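Brindivura Pension Fund Services
Call for participants: member panel on small pensions for self-employed and irregular workers

Brindivura is looking for people who work without a steady employer and who would like to tell us how saving for old age looks from their side. We run the record keeping and the member service for three small pension plans, among them the Laaksonen plan, which is open to self-employed persons, seasonal workers, home workers and people who combine several small jobs. The panel starts in April and continues for one year.

Why we are asking

The Laaksonen plan has 3568 members at this moment. Of these, 3241 pay by themselves, without any employer who pays together with them. When we wrote the rules of the plan, we imagined a member who pays the same sum every month. Our own records show us that very many members do not pay like this. They pay three months in one, then nothing, then a small amount, then they call us and ask if they have lost their place in the plan. (They have not. A member who stops paying keeps the money and the account, and can start again when he or she wishes.)

We want to change the payment rules, the letters and the yearly statement so that they fit better to this kind of working life. Before the plan's board decides on the new rules, we would like to hear a group of persons who would have to live with them.

Who can apply

You can apply if you are between 18 and 60 years old and at least half of your income in the last year came from work of one or more of these kinds:

own small business without employees
day work or seasonal work, for example in farming, building or cleaning
work for private households
delivery and driving paid by the trip
craft or sewing work done at home
market or street selling

You do not need to be a member of the Laaksonen plan. We would like the half of the panel to be members and the other half people who have no pension saving at all, or who had one and closed it. If you closed it because you were angry with us, please apply too.

No knowledge of finance is needed. You should be able to read a letter of two pages in English, or have someone at home who can read it to you. For the meetings we can provide interpretation if you tell us the language in your application.

We cannot accept persons who work for a bank, an insurance company or a pension plan, or who sell financial products on commission. Only one person from the same household can take part.

What you will do

The panel will have 12 members. During the year we ask you for the following:

Six meetings of two and a half hours, in the evening from 6 p.m. Four are in our office and two can be followed by phone or computer. In every meeting we take one subject. The first one is about missed payments, the second is the yearly statement, and the others we will fix together with the panel.

A short payment diary. For three months you write down when money comes in and when the big bills go out. We do not ask for the name of your customers and we do not need to see your bank account. The diary form is one page per month, and it can be filled on paper.

Reading of drafts. Between the meetings we will send you a letter or a form and ask you to mark all the places where you had to read a sentence twice. It takes less than one hour each time.

One talk alone with our researcher, Lejla Omerović, either at our office, by phone or at the place where you work, if that is easier for you.

You will not be asked to start saving, to raise your payment or to move money from another plan. The people from our sales partners do not come to the meetings.

What you receive

For each meeting you receive 99 euros, paid to your account within two weeks. The payment diary and the individual talk are paid with the same amount each, the diary when you hand in the third month. Reading the drafts is included in the meeting payment. If you leave the panel before the end, you keep everything that you were paid until then.

We pay the bus or train ticket against the receipt, and parking if you come with tools in your van. If you need child care on the meeting evening, write it in the application and we will agree on the cost before. There is a warm meal before the meeting, from 5:30 p.m.

Please note that the payments are income and you may have to declare them. If you receive a benefit which depends on your income, ask your benefit office first. We can give you a letter which shows the sums and the months.

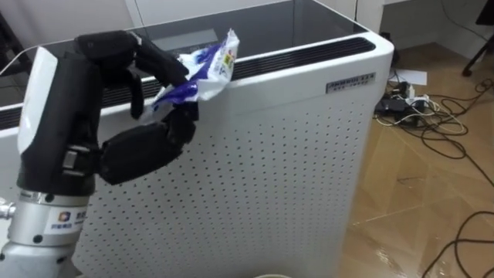

The meetings are led by Marcela Havlíček, who has worked with our member service for many years and who also wrote most of the letters that you will criticize. Satish Nair from the plan administration will be present to answer questions on the rules. He can explain, for example, how the fees are taken, what happens with the account if a member dies, and at which age the money can be paid out. He can't give personal advice on your taxes or your debts.

How we use what you tell us

We take notes in the meetings, and we record the sound only if all present agree. In the report to the board you appear with your type of work and your age group, not with your name. Your diary is kept apart from the member records - the staff who handle your account do not see it. All diaries and recordings are destroyed six months after the last meeting.

The panel gives advice and the board decides. We promise that each proposal from the panel will be put in front of the board in the panel's own words, and that you will get a written answer, also when the answer is no.

How to apply

Send us a letter, an e-mail or a voice message with these points:

your name, your age and how we can reach you
what work you do and for how long
whether you pay into any pension plan now, or did before
in a few sentences, one thing about saving for old age that you find difficult or unfair
the language you prefer, and any help you need to take part

There is no form, and we do not look at spelling. A voice message should be no longer than five minutes.

Applications are open until the end of February. Renji Kobori will call the selected persons in March for a short conversation of fifteen minutes, mostly to check that the evenings are possible for you. We choose so that different kinds of work and different ages are in the group, therefore a good application can still be refused. Everybody who applies gets an answer. If you agree, we keep your contact for the waiting list, as it is normal that one or two persons have to stop during the year.

Questions

For questions about the panel, please ask for Tyyne Rantala at the Brindivura member desk, between 9 a.m. and 4 p.m. If you work during these hours, leave your number and say when you have your break, and she will try to call you then. Members who have a question on their own account should use the usual service number on the yearly statement.

The office is on the second floor and there is an elevator from the courtyard side. The street door is closed after 5 p.m., so please ring the bell marked Brindivura.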